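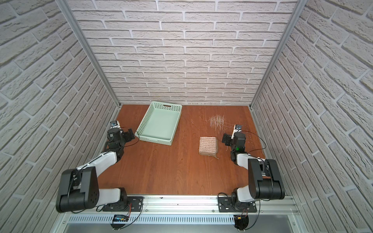 Section 2. Planning and Budgeting Your Two-Arm Cell

Welcome to the fun part! Before you order anything, spend an afternoon with this section and a tape measure. The Pretar is a two-arm tabletop cell, and most of what you'll pay for gets decided in the steps below.

2.1 Work out what you need

1. Write down the one job you want the cell to do first. Handling soft goods, sorting small parts and filling baskets are all great first jobs, and each one changes the shopping list.

2. Measure your table space. Both arms bolt to a single aluminum rail along the front edge, so you need clear access to the full length of that edge, plus 11 inches in front of it for the cable channel and your hands.

3. Decide on walls. An open frame is cheaper. Three walls give you a steady background for the cameras, and any plain or patterned panel will do – pick one you like looking at!

4. Choose your grippers. The standard black pair is included. Get them working on your own materials before you price anything fancier.

Note: Thread, twine and cut fabric shed. If your job uses them, add a hand vacuum and a spare set of gripper pads to the list now.
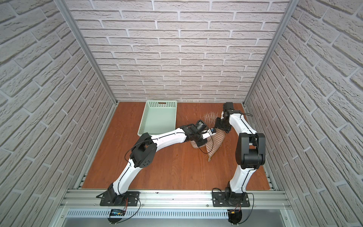 Photo: Yen-ting Yang / Mundthorpe Workshop

2.2 Set the budget

5. Start with the arms, rail and base plates as one line. Don't split them up, as the bundle price only applies to the full set.

6. Set aside $3,000 for everything that isn't an arm: posts, tabletop, wall panels, cameras, power supplies and cabling. First-time buyers nearly always go too low here.

7. Add 40 hours of staff time for assembly, calibration and the first practice runs. Folding and gathering cloth with both arms takes more practice than picking up a box, and it's wonderful to watch once you have it tuned.

8. Ask for the Zernis cable kit if your cell will be more than 35 inches deep. The standard cables are too short to loop freely at full reach.

CAUTION: Leave slack in every arm cable. A tight cable can pull out of its connector when the wrist turns.

CAUTION: The control boards sit low, under the arm bases. Keep drinks, metal clips and loose screws off the front rail.

2.3 Place the order

9. Send your sketch and job description to your Matlala dealer and ask for a written quote with lead times. Arms and rails often ship separately.

10. Check the quote against your list from 2.1. Spare fuses and the second power supply are optional items and have to be requested by name.

Continue to Section 3 when your rail arrives.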